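Venwood stops use of 285 Clokgate hand grippers after trigger fault

BROKMONT, 3/16/22 – Venwood asks all customers to stop using Clokgate hand-held grippers from the second production series until the trigger spring has been replaced. The fault can make the two fingers close by themselves after the operator has released the trigger. The notice concerns 285 grippers, and 197 of them are in use at the company's own recording site in Brokmont. The others are with customers, who have all received a letter with the serial numbers.

One person was hurt. An operator in Brokmont was putting a sheet of paper back in its place by hand when the gripper in the other hand closed on the thumb. The skin was bruised and the operator returned to work the next day. The incident was reported the same afternoon, and work with the second series was stopped that evening.

"We should have found this before a person did," said Annelies Aerts, director of operations at Venwood. "The force of the fingers is small, but it is enough to hurt, and an operator must be able to trust that an open gripper stays open."

Clokgate grippers are used in pairs to record how people do small tasks with their hands, so that robot arms can later learn the same movements. In the paper task, the operator works with sheets of paper and small round pieces in different colors. It is a task with many short grips, and the trigger is pressed more often than in most other work.

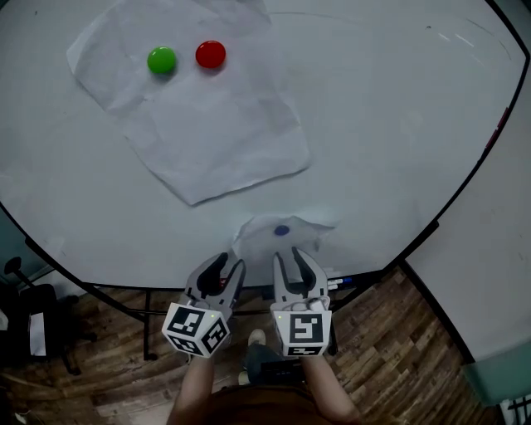

Paper task with two hand-held grippers. The finger pairs are open, with a tag cube below each.

According to the examination led by Ji-hoon Kwak, head of hardware, the cause is a return spring that was changed in August. The new spring has the same length as the old one but comes from a different wire. After long use it becomes weak, and the trigger can stop halfway instead of coming back to its open position. When the gripper is then turned or knocked lightly, the trigger may slide and the fingers close. The motion tracking, the tags and the finger pads are not part of the fault.

The weak spring has also affected the recordings. In a half-open position the gripper reports its fingers as fully open, so the stored finger width is wrong. Yufang Qian, who is responsible for data quality, has marked 1,831 recordings as not reliable. They have been removed from the training sets and will not be corrected by calculation. Customers who received these recordings can ask for a list and for new material without cost.

"A robot that learns from a wrong finger width will hold too loosely or too hard," said Qian. "With paper you see it quickly. With other objects it may take much longer before somebody notices, and therefore we prefer to take out too many recordings than too few."

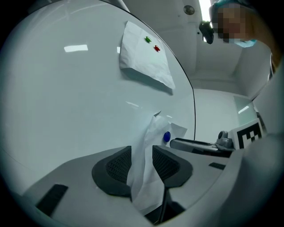
The finger pads of a hand-held gripper during the paper task, with a fold of paper between them.

Replacement springs will be delivered by Rojanasak, which also made the springs of the first series. The exchange takes roughly 25 minutes for each gripper and must be done by a trained technician. Customers are asked not to open the housing by themselves, also when the trigger seems to work normally.

Until the exchange is complete, the following applies at the Brokmont site:

Grippers from the second series are kept in a locked cabinet with the battery taken out.

Operators using the first series put down both grippers before they touch the paper or any other object by hand.

Each trigger is tested at the start of the shift and again after every break. A gripper that does not open fully is handed to the shift leader and is not used again that day.

Jericho Quiambao, who leads the shifts in Brokmont, said that the operators had mentioned slow triggers already some weeks before the incident. These remarks were written in the shift book but did not reach the hardware team – the book and the repair system were not connected. From now on a remark about a trigger opens a repair case directly, and the operator gets an answer in writing.

Venwood will publish the full report of the examination when all the returned springs have been measured. The date is not fixed yet.

Customers who are not sure which series they have can find the series number under the handle, in front of the serial number. Grippers with series number 1 may be used as before.

Press contact: Panya Petchrat, Venwood, Brokmont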